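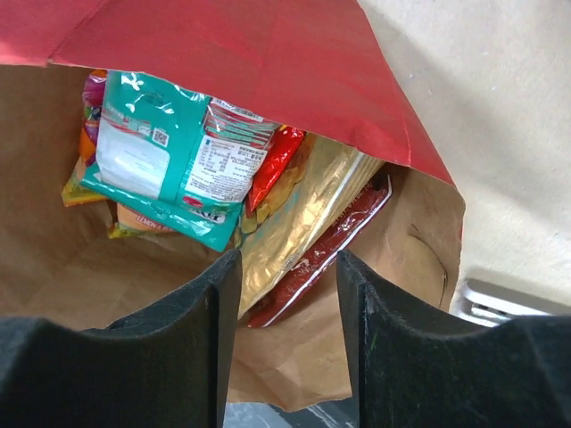
제4장 포장과 가정의 살림

4.1 물건은 왜 싸여 있는가

시장에서 쌀을 됫박으로 사던 시절에는 그릇을 가지고 가는 것이 손님의 일이었다. 상인은 쌀을 재고, 손님은 그 쌀을 자기 자루에 받았다. 이 거래에서는 두 사람이 같은 물건을 같은 시간에 보고 있었다. 쌀에 돌이 섞여 있으면 그 자리에서 말할 수 있었고, 됫박 위를 깎는 손이 너무 야박하면 그것도 그 자리에서 말할 수 있었다.

포장된 식품을 살 때에는 사정이 다르다. 손님은 내용물을 보지 못하고 글자와 그림과 색을 본다. 무게는 이미 다른 곳에서 누가 재었고, 그 결과가 봉지에 인쇄되어 있다. 그래서 포장을 공부하는 것은 재료를 공부하는 것인 동시에 믿음을 공부하는 것이기도 하다. 앞의 제3장에서 우리는 가계부를 쓰는 방법을 배웠다. 이 장에서는 가계부의 한 줄이 되기 전의 물건, 곧 가게에서 부엌까지 오는 동안의 물건을 다룬다.

학생들은 흔히 포장을 낭비와 같은 말로 생각한다. 필자도 처음 이 과목을 맡았을 때 그렇게 가르쳤다. 그런데 어느 해 수업에서 한 학생이 포장 없이 산 비스킷과 봉지에 든 비스킷을 창가에 나란히 두고 비교하였다. 장마철이었다. 포장 없는 쪽은 다음 날에 벌써 눅눅해져서 손으로 구부릴 수 있었고 아무도 먹지 않았다. 버린 비스킷도 낭비이다. 그 뒤로 필자는 포장의 낭비와 내용물의 낭비를 같은 저울에 올려 놓고 말하려고 노력한다.

4.2 포장의 네 가지 일

교과서마다 나누는 방법이 조금씩 다르지만 이 책에서는 포장이 하는 일을 담기, 지키기, 나르기, 알리기의 네 가지로 나눈다.

담기는 가장 오래된 일이다. 가루와 액체는 모양이 없으므로 그릇이 없으면 팔 수도 없고 셀 수도 없다. 조롱박, 항아리, 짚, 나뭇잎이 모두 이 일을 하였다. 달걀을 짚으로 엮어 열 개씩 묶던 꾸러미는 담기와 세기를 한 번에 해결한 훌륭한 포장이다. 지금도 달걀을 열 개 단위로 부르는 가정에서는 그 습관이 남아 있다고 할 수 있다.

지키기는 눈에 잘 보이지 않는 일이다. 식품의 적은 물기, 산소, 빛, 열, 벌레, 그리고 충격이다. 한 가지 재료가 이것을 전부 막는 경우는 드물다. 종이는 가볍고 접기 쉬우나 물기에 약하다. 유리는 물기와 산소를 아주 잘 막지만 무겁고 깨지며, 투명한 유리는 빛을 그대로 통과시킨다. 금속 깡통은 빛과 산소를 모두 막는 대신에 한 번 열면 다시 닫기가 어렵다. 플라스틱 필름은 종류에 따라서 성질이 크게 다르다. 그래서 과자나 커피의 봉지는 서로 다른 얇은 층을 여러 겹 붙여서 만드는 경우가 많다. 층마다 맡은 일이 있다. 다만 이렇게 붙인 재료는 다시 떼어 내기가 어렵고, 재활용의 문제는 여기에서 시작된다. 이 문제는 4.5절에서 다시 말한다.

나르기는 공장과 창고의 사정이다. 둥근 병은 손에 잡기 좋지만 상자 안에서 빈 공간을 남긴다. 네모난 갑은 서로 잘 붙는다. 우유갑이 네모난 것은 냉장고의 문에도 트럭의 짐칸에도 좋은 일이다. 가정에서도 같은 원리가 통한다. 찬장을 정리하여 본 사람은 둥근 통 여러 개보다 네모난 통 여러 개가 선반을 덜 차지한다는 것을 안다.

알리기는 네 가지 중에서 가장 말이 많은 일이다. 이름, 무게, 원재료, 보관 방법, 날짜가 여기에 속한다. 법으로 반드시 적어야 하는 글이 있고, 만든 회사가 적고 싶어서 적는 글이 있다. 두 가지는 대개 글자의 크기가 다르다. 앞면의 큰 글자는 회사가 하고 싶은 말이고, 뒷면의 작은 글자는 회사가 해야 하는 말이라고 기억하면 크게 틀리지 않는다.

4.3 같은 값, 다른 무게

곡물 가루를 파는 회사 Zandon의 사례를 보자. 이 회사의 콩가루는 오랫동안 한 봉지에 900그램이 들어 있었고 가격은 3705원이었다. 어느 해 11월에 봉지의 디자인이 바뀌었다. 가격은 그대로이고 봉지의 높이와 너비도 그대로였으나, 뒷면의 무게 표시는 842그램이 되었다. 앞면에는 "새로운 모습"이라는 말이 적혀 있었다. 거짓말은 한 마디도 없다. 무게는 정확히 적혀 있고, 모습은 정말로 새롭다. 그래도 손님이 같은 돈으로 받는 콩가루는 58그램이 줄었다.

이 사례에서 우리가 배울 것은 회사를 미워하는 법이 아니고 단위가격을 읽는 법이다. 단위가격이란 정해진 양, 예를 들어 100그램이나 100밀리리터에 대한 가격을 말한다. 가격을 무게로 나누고 거기에 백을 곱하면 된다. 큰 가게에서는 이 숫자를 가격표의 아래쪽에 작게 적어 두는 경우가 많다. 작은 가게에서는 손님이 직접 계산해야 한다. 계산기가 없을 때에는 두 봉지의 가격이 같은지를 먼저 보고, 같으면 무게만 비교한다. 가격과 무게가 모두 다르면 한쪽을 두 배로 늘려서 다른 쪽과 비슷하게 만든 다음에 비교하는 것이 편하다.

큰 봉지가 언제나 싼 것은 아니라는 점도 적어 둔다. 행사 기간에는 작은 봉지의 단위가격이 더 낮아지는 일이 있다. 또 큰 봉지가 정말로 싸다고 하여도 다 먹지 못하면 그 계산은 틀린 계산이 된다. 혼자 사는 사람이 큰 봉지의 참깨를 사서 절반을 버렸다면, 그 사람은 참깨를 두 배의 가격에 산 것이다. 필자가 가르친 학생 Jouko Juntunen은 이것을 "쓰레기통의 몫"이라고 불렀다. 가계부에 그런 칸은 없지만 한 달 정도 만들어 보는 것을 권한다.

4.4 날짜를 읽는 법

포장에 찍힌 날짜는 여러 종류가 있고 뜻이 서로 다르다. 만든 날, 가게에서 팔 수 있는 마지막 날, 보관 방법을 지켰을 때 먹어도 안전한 마지막 날, 그리고 맛이 가장 좋은 기간의 끝이 모두 날짜의 모양으로 적힌다. 숫자만 보고 앞의 말을 읽지 않으면 멀쩡한 음식을 버리거나 버려야 할 음식을 먹게 된다.

나라에 따라서 날짜의 순서도 다르다. 한국에서는 연, 월, 일의 순서로 쓰지만 일, 월, 연의 순서로 쓰는 나라도 있고 월을 제일 먼저 쓰는 나라도 있다. 필자는 어릴 때부터 일을 먼저 쓰는 곳에서 살았기 때문에, 한국에 온 첫해에 김 한 통의 날짜를 잘못 읽고 새것을 이웃에게 미안해하며 돌려준 일이 있다. 수입 식품을 살 때에는 이 점을 특히 조심해야 한다. 일과 월이 모두 열둘보다 작거나 같으면 숫자만으로는 순서를 알 수 없으므로, 한글로 된 표시를 찾아서 읽는다.

또 하나 중요한 것은 포장을 연 다음의 시간이다. 인쇄된 날짜는 대부분 열지 않은 상태를 기준으로 한다. 뚜껑을 여는 순간에 포장의 지키는 일은 약해지고, 그때부터는 부엌의 일이 된다. 연 날을 연필이나 테이프로 적어 두는 가정은 많지 않지만, 장류와 소스와 가루에는 이 습관이 큰 도움이 된다. 말린 식품은 습기가 없는 곳에, 기름이 많은 식품은 빛이 없는 곳에 둔다. 이 두 문장만 외워도 찬장의 절반은 정리된다.

4.5 다 쓴 다음의 포장

포장은 내용물보다 오래 산다. 과자를 먹는 데에는 잠깐이면 되지만 봉지가 없어지는 데에는 비교할 수 없이 긴 시간이 걸린다. 분리하여 버리는 일은 이 시간의 차이를 줄이려는 노력이다.

종이는 물기와 음식이 묻지 않은 상태로 모은다. 겉은 종이인데 안쪽에 비닐이 붙은 것은 보통의 종이와 같이 모을 수 없다. 찢어 보면 안다. 종이만 있으면 찢어진 자리에 잔털 같은 섬유가 나오고, 비닐이 붙어 있으면 얇은 막이 늘어나면서 잘 찢어지지 않는다. 유리병은 뚜껑을 떼고 헹군다. 비닐 봉지는 내용물을 털고 펴서 모은다. 작게 접어 딱지 모양으로 묶는 사람이 있는데, 부피는 줄지만 선별하는 곳에서는 오히려 골라내기 힘들다고 한다. 지역마다 규칙이 다르므로 이사를 하면 먼저 동네의 안내문을 읽어야 한다.

다시 쓰는 것은 버리는 것보다 앞선 순서에 있다. 튼튼한 종이 가방은 여러 번 장을 볼 수 있고, 유리병은 콩이나 말린 고추를 담기에 좋다. 그러나 무엇이든지 모아 두는 것은 다시 쓰는 것과 다르다. 필자의 이웃이 이사할 때에 부엌 옆의 작은 방에서 종이 가방이 70장 넘게 나왔다. 이사하는 날에 그것을 전부 묶어서 내놓았는데, 새집에서 첫 장을 보러 갈 때에는 가방이 없어서 하나를 샀다고 한다.

이 장의 나머지에서는 지금까지 말한 것을 차례로 자세하게 다룬다. 먼저 4.6절에서 종이와 판지를 보고, 다음에 유리와 금속, 그다음에 플라스틱 필름을 본다. 재료의 화학적인 성질은 살림에 필요한 만큼만 설명하였다. 더 깊이 알고 싶은 독자는 책의 끝에 있는 읽을거리를 참고하기 바란다. 장의 마지막 절에서는 Kindus 조리실습실의 찬장을 예로 하여 한 달 동안의 구입과 보관과 버리기를 기록하는 표를 만든다. 표를 만들기 위해서는 이번 주부터 영수증을 버리지 말고 모아 두어야 한다.

글: Umesh Solanki
마지막 수정: 19/04/2025
공유 12 · 댓글 4

댓글

Sarita Rana
4.3절을 읽고 집에 있는 콩가루 봉지를 다 꺼내서 무게를 확인했습니다. 새 봉지가 더 가벼웠어요. 몇 년을 사면서 한 번도 몰랐네요 ㅠㅠ

Jelle Hermans
날짜 순서 이야기에 공감합니다. 저도 한국에서 요구르트 날짜를 반대로 읽은 적이 있습니다. 그런데 4.4절에 냉동 식품에 대한 설명이 없는데, 뒤의 절에 나옵니까?

Umesh Solanki
Hermans 님, 냉동 식품은 플라스틱 필름을 다루는 절의 뒷부분에 있습니다. 4.4절에도 한 줄을 넣어서 안내하겠습니다.

Kuldeep Bajpai
비닐을 딱지로 접으면 안 되는 줄 처음 알았어요. 어머니께 말씀드렸더니 안 믿으십니다. 표 양식은 따로 내려받을 수 있나요?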